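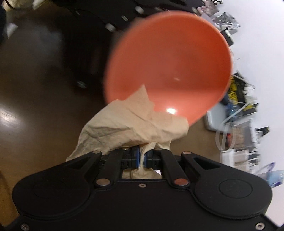
Posted by the minutes secretary, Wellthorpe Household Swap Group

Minutes of the June meeting, Sunday, 4 p.m., back room at Jaber Street

Okay, I said I'd type these up the same evening and for once I did! My handwriting got pretty bad toward the end, so if I've got your point wrong, tell me before the next one and I'll fix it.

Last meeting's minutes. Read out (by me, fast) and accepted. One correction: the shelf we bought was for the Turkeck cupboard and I'd written it down for the Jaber Street one.

Money. We have $331 in the account. The rent on the cupboard is paid up. Someone asked if we could get new floor mats out of that, and the feeling in the room was let's wait until fall, so I've put it down for then.

Cloths and bowls. This took up most of the afternoon! We went back and forth on whether cloths should be folded before they go in the bins or just dropped in. Beige ones like the crumpled one at the top of the page are the worst for it, they crease if you so much as look at them. Half the room wanted everything ironed (I was not in that half). What we agreed:
- Cloths get folded in four, no ironing.
- Anything stained goes in the rag bag, and whoever finds it decides.
- Plastic bowls are stacked by size, and the orange ones go on the low shelf where the kids can reach them.
- No cloths stored inside bowls. They get forgotten in there, and then we think we're short.

I did speak up for keeping cloths in bowls, because that's how I do it at home, but I was outvoted and I'm over it.

Stock count. We're at 79 kitchen items after the Trida donation, up from last time. Six of the lids don't fit anything we own. They'll go on the free table next month, and if they're still there when we pack up, they go out.

Floor. The dark floor shows every crumb, so please sweep before you leave and not just around your own chair. We also talked about anything on wheels being parked against the wall, and everybody was fine with that.

Flyers. The printer will do 2000 for the same price as half that, which seems like a lot of flyers for Wellthorpe, but okay. I'm writing the text. I'd love a better headline than "Swap Your Stuff," so send me ideas, please!

Any other business. The kettle is slow. We know. A long chat about tea towels versus dishcloths was moved to next time, as it was getting late and people had dinner to make.

We finished at 5:40 and I locked up. Next meeting is same room, same time, and it's Turkeck's turn to bring snacks.

Last updated: June

Recent posts
Minutes of the May meeting
What we can and can't take at the swap table
Turkeck cupboard: who has a key
Trida donation, sorted list

Contact the group | © Wellthorpe Household Swap Group | Back to top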